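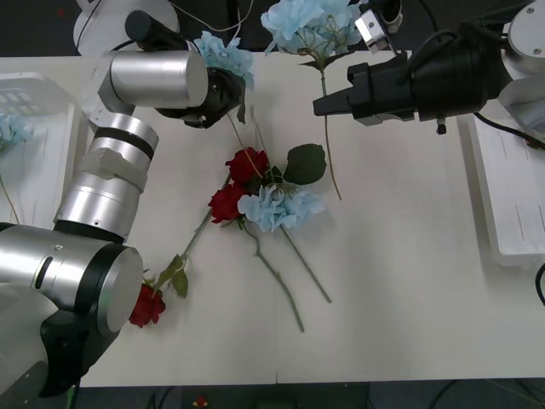
White table, roses and blue hydrangeas, before the vase.

Mon 9 April

Flower day! I've been looking forward to this one since Lenni Ruotsalainen dropped the box of stems on my chair, and I spent far too much of the morning fussing with them before doing anything useful. They're all artificial, which is a relief (I once tried a practice bouquet with real tulips in an overheated room and I don't want to talk about it).

Stuff I want to remember about the stems themselves. The red roses are the easy ones. Dense heads, petals packed in tight, and they hold their shape if you grab them a bit carelessly. The pale blue hydrangeas are another story. The head is a big soft mop of tiny florets on a skinny stem, so it's top heavy and wants to swing round as soon as you lift it. If you hold it low the whole thing nods over, and if you hold it high you squash the florets. I like holding it just under the bloom, with the stem hanging free below. Fulgencio swears by halfway down. We argued about it over lunch and got nowhere.

Also the hydrangeas shed. I picked little blue florets off my sweater all afternoon, and there was one in my coffee. A dab of clear glue at the back of each loose one seems to be the cure, but let it sit overnight or you'll get strings of glue everywhere, ask me how I know.

Arrangement notes, mostly for Fulgencio Zamudio, who has the table after me:

Start with the hydrangeas. They're the bulk of the bouquet and the roses look so much better tucked in against all that pale blue than the other way round. I tried roses first and ended up shoving the hydrangeas in sideways like I was closing a suitcase.

Put the two reds at different heights, close together but facing different ways. Side by side at the same level they look like a pair of eyes. Once you see it you can't stop seeing it.

Bend the stems before they go in the vase. They have wire inside and they remember whatever shape they were in the box, so give them a slow curve with your thumbs, nothing sharp.

The tall Skemby vase is too narrow at the neck for this lot. I swapped to the squat one from Jarent, which has 11 on a sticker underneath and sits on the second shelf. Much happier. Put it back there please, it wandered off to the Clelholm cupboard in December and I only found it by accident.

White table is great for the colors, by the way. The blue gets lost on the gray one, and I wouldn't have noticed how faded the older hydrangeas are without it. I'd like to order a few fresh ones in the same shade. The slip in the box says 819 for the blue and 1591 for the red, so quote those and don't go by the photo on the order page, it came out nearly purple last time.

Still to do: glue the shedders, trim 3 cm off the longest stem (the cutters are in my drawer, the orange ones), and ask Lenni if there's any greenery left over from the Jitaru display. A few leaves round the rim would hide the wires nicely.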